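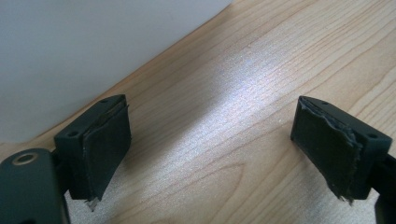 Gripper fingers and a wooden tabletop

Re: Portuguese for the front desk people, evening group
Posted in March by Pilar Sepúlveda
Print this message | E-mail this message

Hi all,

Sorry for the slow answer, I was on the early shift and then I fell asleep with my laptop open (it happens more than I'd like!). Quoting the part I want to answer so you don't have to scroll:

> I run a small guesthouse up the hill and we are getting
> more and more guests from Brazil. My Spanish is decent and
> I've been getting by on that plus a lot of pointing.
> Is the evening Portuguese group worth it for somebody like
> me, or should I just use the Kundeo app on the bus? Also,
> is it European or Brazilian Portuguese? I don't want to
> learn the wrong one.

So, first of all, yes, come. I had the exact same starting point, Spanish at home my whole life, and I figured Portuguese would be a weekend's work. Reading it, sure. I could read a whole hotel review on day one and feel very smart. Then a family of seven showed up at my desk after a long bus ride and the grandmother asked me something perfectly simple and I got maybe one word. She was asking for an extra pillow. I gave her a map.

The group fixed that for me, mostly by making us listen a lot. There are 18 of us signed up this term, though you'll never see all 18 in the same room. We meet at 6:30 in the upstairs room at the Treloar library and it goes two hours with a coffee break. It's nearly all hotel, bus and restaurant people, plus one retired dentist who is going to visit his son in Recife and is better than the rest of us.

As for which Portuguese: Brazilian, at least for the speaking part. The teacher grew up in Minas Gerais and that's what you'll hear. We did get one evening on European pronunciation, and I came out of it with a headache, but it helped when a couple from Porto checked in later. You won't learn the "wrong" one. People are so pleased you're trying that they'll meet you halfway.
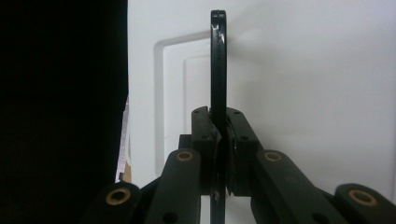
About the app

I have Kundeo on my phone and I like it fine. It's good for numbers, days of the week, food, all the stuff you just have to hammer in. Where it let me down was anything with a real person on the other end. I had a streak going and I still froze when somebody called to say they'd be arriving late. On the phone! Without hands!

What I do now is use it on the bus for vocabulary and save the group for talking. If you only have time for one of them, I'd pick the group, but you know your own schedule, and if you're doing breakfasts alone all season then the app beats nothing.

One warning about false friends, which the app barely touches and which got me in trouble. "Esquisito" in Portuguese means weird. I told a very nice man from Curitiba that his choice of dinner was weird, twice, smiling the whole time. Also "polvo" is octopus and has nothing to do with dust, and "apellido" and "apelido" are a last name and a nickname, so be careful with the registration form. I have a check-in card on file for a guest called Bibi.

If you want the printed phrase sheets before you come, write to me off list. They cover check-in, breakfast, luggage and lost keys, and there's a page on directions that needs work.
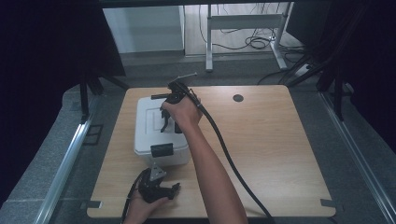

SKALLMONT, March. Copying in the notice from Pravirell too, in case it didn't reach everybody. They're the ones running the longer course, the one with a certificate at the end, and the price for next term is 688 for the whole thing, books included. That's a lot for me, I'll be frank, but my manager said she'd look at paying half if I ask in writing, so it might be worth asking yours. The form wants a short letter from your employer and a sample of your writing in Portuguese. Mine is a paragraph about towels.

You don't need that course to join our evenings. Ours only costs what you put in the coffee tin.

Does anyone on the list have recordings of real front desk calls in Portuguese, with the names taken out? Ours are all from textbooks and everyone in them speaks so slowly. I'd also take radio or podcast tips, as long as it isn't soccer (I've tried, they talk too fast and I don't know the teams in any language).

Come at 6:15 if it's your first time and I'll meet you by the stairs.

Abraços,
Pilar

Print this message | E-mail this message

Recent messages on this list
Italian menus, who proofreads yours?
Re: Re: Sign language basics for tour guides
Looking for a Korean conversation partner, mornings
Parking at the Treloar library after 6
Re: Phrase sheets, corrections to the breakfast page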